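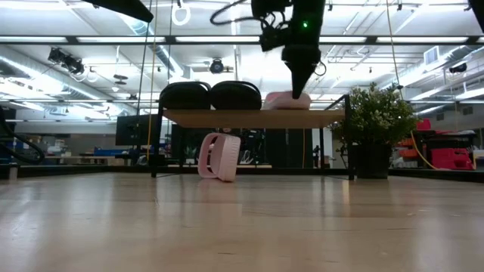

A Mino arm at a small shelf rack, its gripper at a pale pink case.

Mino (tabletop robot kit)

Mino is a tabletop robot kit sold by Stunatby, and I've been keeping this article going ever since I bought one in July. It's meant for people who want a robot to practice everyday tidying jobs - picking up a case, putting it on a shelf, taking it back down.

What you get

The kit comes with the arm, tapered grippers, a power supply and a printed guide written by Catarina Coelho. Shelves and things to pick up are up to you, so most owners raid their own closets. Headphone cases are a favorite on the owners' forum, and I can see why! They're rounded, they're all a bit different, and a low flat one needs a very different approach from a tall domed one. I spent a whole evening on that and I'm still not great at it.

The arm hangs over the table in the usual setup, which leaves the tabletop free but means you need a solid beam to bolt it to. Please measure first (I didn't).

Price and service

The basic kit was 823 dollars when I last checked, on November 24, 2024. A service plan costs 500 dollars more and covers repairs for 2 years. Returns are open for 14 days, and you pay the shipping.

Other versions

Godinho is the bigger model, with a longer reach. I've only tried it once, at the Trorkia showroom, where Gonçalo Figueiredo let me run the shelf program for as long as I liked. It felt smoother to me, but it was also a lot louder - my dog would hate it. The two models share the same software, and Mino grippers fit the Godinho with an adapter that's sold separately.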